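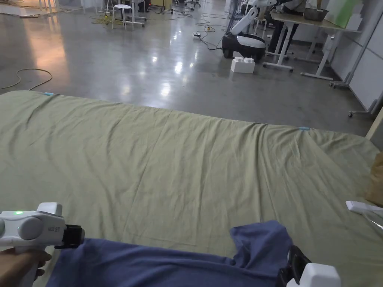
Textiles > Household linen > Folding cloth

Folding cloth is the practice of laying a flat textile over itself one or more times, so that it takes less space and keeps its shape in storage. It is done at home, in laundries and in shops.

The cloth is usually placed on a wide surface. Many workers cover this surface with a larger sheet in a different color, which makes the edges of the folded piece easier to see. Small pieces of tape can mark positions on the sheet. A crumpled cloth is first held at two ends and pulled straight, then the creases are smoothed outward by hand.

The most common form is the half fold, repeated until 8 layers are reached. Thin cotton may be taken to 16 layers, but it then becomes difficult to press. In the Plestine method, described by Karabo Magagula in a laundry manual, the cloth is folded in thirds along the long side and after that in half.

Dark cloth shows fold lines less than light cloth, but it shows more lint.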